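Speaker notes: Debris pickup in the lobby corridors, Goltlow site
Slot: Friday, after the coffee break. 20 minutes with questions.

Opening. State the scope first. This talk covers the arm and gripper on the Bekel cart and the work of the cleaning crew on the evening shift. Floor scrubbing is a separate contract and is not discussed.

Before the change. Two cleaners walked the corridors ahead of the scrubber and picked up anything that could jam the squeegee or scratch the stone. Most of the shift was spent bending. There was no written record of what was found or where.

After the change. The cart takes the corridors and the cleaners take the stairs, the restrooms and the exceptions list. The list is new work. When the arm can't decide whether a mark is an object or part of the floor, it logs the spot and moves on, and a person clears the entry by the end of the shift. Pause here. Ask who in the room already has a list like this.

Next slide. Let them look at the floor before speaking.

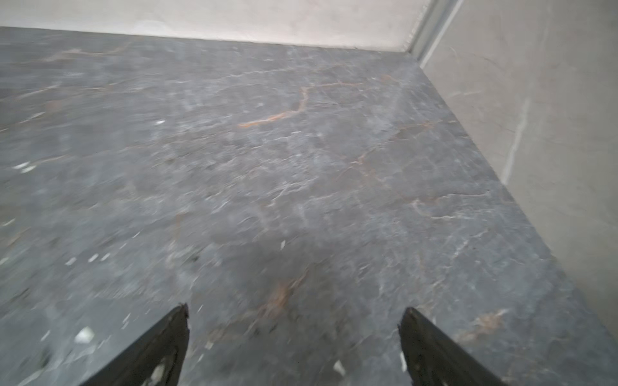
Wrist camera view, dark veined marble near a wall corner. Fingers open, pale flecks on the floor.

Points to make. The stone has white veins and rust-orange veins, and the small white flecks are close in color to the white ones. Some could be debris and some could be in the stone. The lower part of the view is blurred by motion, and that is the part nearest the fingers. Slowing the approach helps with blur and costs time on the route.

Numbers. In July the list averaged 36 entries a shift. Clearing them is now a scheduled task with its own line on the Jindley timesheet. At first it was treated as spare-time work, and the crew objected. They were right to.

Skills and pay. Clearing the list requires reading the log and marking false picks. Pettigrew moved both positions up one grade. Say this plainly, it will be asked.

Still open: who signs off an entry when the shift ends early, and whether the crew can edit the route themselves. Take questions on these first.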